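[solutby-workshops] Re: Job sheets, retention periods and the closing of the paper register

From: Vojtěch Zeman, Records Office, Solutby
To: solutby-workshops
Reply-To: solutby-workshops

Dear colleagues,

I write in reply to the message from Kaja Ķēniņš, which is quoted below for those who joined the list after it was sent. The Records Office has now considered her points together with the replies received from other workshops, and the arrangements that follow apply to all nine workshops in the network from the start of October.

> From: Kaja Ķēniņš
> To: solutby-workshops
> Subject: Job sheets, retention periods and the closing of the paper register
>
> Dear all,
>
> At our workshop we have reached the point where the paper register is full and the cupboard behind the front desk will not take another box. Before we order a new register I should be grateful for a clear answer on three matters.
>
> First, how long must we keep a job sheet once the item has gone back to its owner? The handbook says "a reasonable period" in one place and "until the end of the following year" in another.
>
> Second, if an item is never collected, does the period run from the day it was brought in or from the day we last wrote to the owner?
>
> Third, we have been entering each job in Trovik and also writing it in the register. Is the double entry still required? It takes up a good part of the closing hour and the two do not always agree. When we compared them last month the register held 732 entries for the period and Trovik held fewer, and we have not been able to trace the difference.
>
> I should also mention that several owners have asked to see what we hold about them. We have shown them the sheet at the desk, but I am not sure that we ought to do so while other people are waiting.
>
> With kind regards,
> Kaja Ķēniņš

The answers are given under separate headings so that they can be copied into local handbooks without change.

1. How long to keep a job sheet

The two phrases quoted above came from different editions of the handbook and should both be struck out. A job sheet is to be kept for 5 years from the day on which the job is closed. The same period applies whether the item was repaired, returned without repair or passed on for recycling.

A job is closed when the person at the desk signs and dates the foot of the sheet. If the foot is unsigned the job is treated as open, however old it may be, and the sheet must not be destroyed. Workshops holding unsigned sheets from earlier years should sign them off under today's rules, writing "closed in arrears" beside the signature.

Notes made at the bench belong to the job sheet and should be pinned to it. Loose notes with no job number may be discarded once the person who wrote them has confirmed that they are not needed. 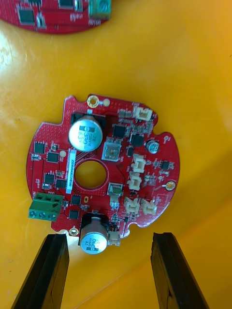
Sheets that record a complaint, an injury or a payment in dispute are to be placed in the red folder and are not subject to the ordinary period. Gediminas Ozoliņš keeps the list of such cases for the whole network and should be told of any new one by the end of the week in which it arises. He will confirm in writing when a sheet may be returned to the ordinary run.

2. Items that are not collected

For an item that has not been collected, the job is closed on the day the workshop disposes of it, and the retention period runs from that day. Neither the date of arrival nor the date of the last letter has any effect on the period.

The rules on writing to owners have not changed. Two letters must be sent, the second by recorded post, and copies of both must be pinned to the sheet. Where the owner gave only a telephone number, a note of each call should be made on the back of the sheet with the time and the name of the caller. A message left with another member of the household counts as a call but does not count as notice, and a further attempt must be made.

Several workshops asked whether a text message may replace the first letter. It may, provided that the owner agreed to it on the intake form. The older form, which has a green heading, has no box for this purpose. Stocks of the older form may be used up, but the owner's agreement must then be written in by hand and initialled.

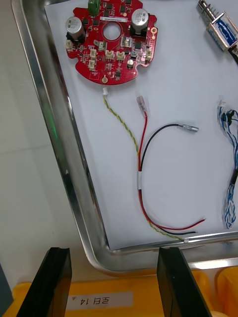 Archive entry last changed: Thursday, 14.20

3. The paper register and double entry

Double entry will cease. From the start of October, Trovik will be the only register of jobs, and no new paper register is to be ordered. Registers now in use should be ruled off beneath the last line, signed by two members of staff and sent to the Records Office in the Chiang Building. Flamar will collect them on its usual round, and they should be packed flat in a sealed box with the name of the workshop on two sides.

Before ruling off, each workshop is asked to compare its register with Trovik for the current year only. There is no need to go back further. Differences should be listed on a single sheet giving the job number, the date and a few words of explanation where one is known. Where none is known, the words "not traced" are enough, and no further search is expected.

As regards the difference reported in the quoted message, Nimal Navaratnam has looked at the entries concerned. Most of them are jobs entered twice on paper, once on arrival and again when the item was moved to another bench. The practice was common and does no harm, but it makes the paper total higher than the true number of jobs. Across the network there are some 1652 entries of this kind, and they will be marked as duplicates by the Records Office. Workshops should not attempt to remove them.

If Trovik cannot be reached during opening hours, jobs should be written on blank intake forms and entered on the next working day, under the date of arrival. The forms are then kept as the job sheets.
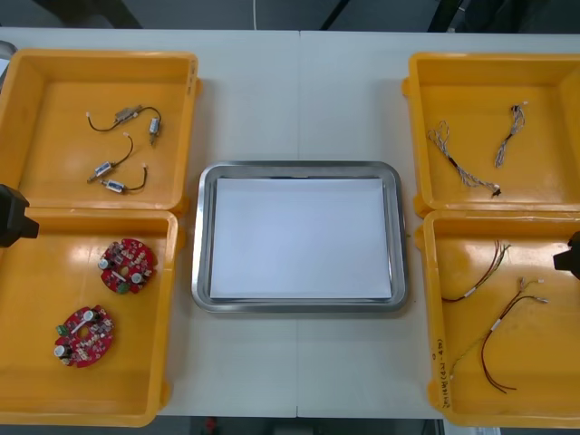

4. Requests from owners to see their records

An owner may ask at any time to see the record of a job. The request need not be in writing, although the workshop should make a note of it. The sheet is not to be shown at the desk while other visitors are present. A copy should be made and either handed over in an envelope or posted to the address on the form.

Before giving a copy to anyone, staff should check the name and the job number against the collection slip. If the slip has been lost, two details from the intake form will do in its place. Copies are free of charge. Where a sheet mentions another customer by name, that name must be covered before copying.

5. Destroying old sheets

Sheets past their period are to be destroyed once a year, in the first full week after the new year closure. They must be shredded on site or handed to Flamar in a locked sack. A certificate will be issued for each sack and should be filed with the workshop's annual return.

Questions on sections 1 and 2 should be sent to Gediminas Ozoliņš, and those on Trovik to Nimal Navaratnam. Please reply to the list where the answer may be of use to other workshops, and remove owners' names before doing so.

Yours faithfully,

Vojtěch Zeman
Records Office
Solutby

--
solutby-workshops mailing list
To leave the list, send a blank message with the word "leave" in the subject line.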